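Home > Cleaning > Surfaces > Concentrates

Drevus Multi-Surface Concentrate, 2 litres
Product code: 1709
Made by Clatow
Availability: in stock

Drevus is a plain, slightly old-fashioned cleaning concentrate for tables, worktops, doors, skirting boards and the tops of fridges, a place most of us visit once a year with a torch and a sense of dread. You put a capful in a spray bottle, fill it up with tap water and get on with it. It won't change your life. It will shift jam.

We've sold it for long enough to have opinions. The old version smelled of pine in the way a taxi smells of pine. Clatow changed it, and the present one has a faint whiff of soap that has gone by the time you've put the cloth away. A few customers wrote in to say they missed the pine. We have kept their letters and opened a window.

What it's good on

Sealed wood, laminate, glazed tile, painted woodwork, plastic, stainless steel and most wipe-clean coverings. It deals with grease, tea rings, felt-tip (the washable sort, and a fair few of the ones that lied about it), fingerprints and that grey band round light switches.

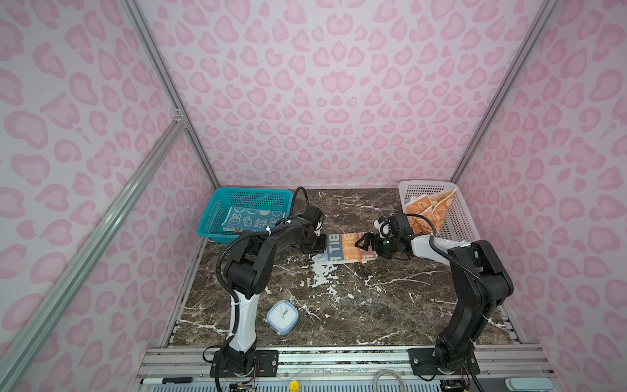
Busy patterns are where people come unstuck. A plain white worktop tells you about every crumb, loudly, from across the room. Anything with veins, swirls or speckles will keep your secrets for weeks, and then the low sun comes in at four in the afternoon and gives you away. Our advice is to wipe on a schedule and not on the evidence. Work in overlapping strips from the far side towards yourself, and turn the cloth over more often than feels necessary.

What it isn't good on

Real stone that hasn't been sealed, bare or waxed wood, silk, suede, anything your grandmother left you, and screens. It isn't a limescale remover either. We get asked this a lot, usually by someone holding a kettle. If limescale is your trouble, look at Cesteck Descaler, further down the same section.

Mixing

Everyday wiping: one capful to a spray bottle of warm water.
Greasy jobs: 3 capfuls, left for a minute or two, then wiped and rinsed.
Floors: half a capful to a bucket. More will not make the floor cleaner. It will make it exciting.

Put the water in first and the concentrate second, unless you enjoy foam. Try a hidden corner before you start on anything you're fond of, and label the bottle. A spray bottle of pale liquid under the sink looks like every other spray bottle of pale liquid under the sink, and they don't all get on. Never mix Drevus with bleach or with any other cleaner. 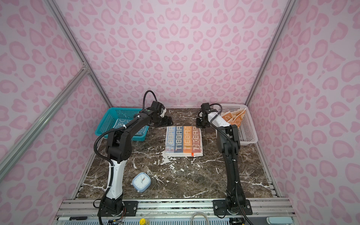 Dark brown marble-effect tabletop, with pink leopard print on the walls.

Cloths

Any soft cloth will do. We sell the Dehghan cotton cloths alongside this one and we like them, though a clean square of old T-shirt does very nearly the same job and we'd be fibbing if we said otherwise. Avoid green scouring pads on anything shiny. They do remove the mark, along with the thing the mark was on.

Wash cloths without fabric softener, which leaves a film and then gives you streaks, for which you will then blame us.

The bottle

The cap has a ridge inside to measure to. It's a small ridge and we've asked Clatow for a bigger one. The handle is generous enough for a gloved hand, and the bottle stands up by itself even when nearly empty, unlike the last one, which used to lie down at the back of the cupboard and quietly get on with leaking.

Store it upright, out of reach of children and away from frost. If it does go cloudy in a cold garage, bring it indoors and let it come round in its own time.

Delivery and returns

Goes out by ordinary parcel post. We've sent out more than 3000 of these bottles, and the tape over the cap is the result of what we learned from the early ones. Please peel it off before twisting. Unopened bottles can come back for a refund. Opened ones can't, although if yours arrives damaged, send us a photo and we'll replace it.

Often bought with this

Dehghan cotton cloths, pack of 2
Cesteck Descaler
Empty spray bottle with write-on label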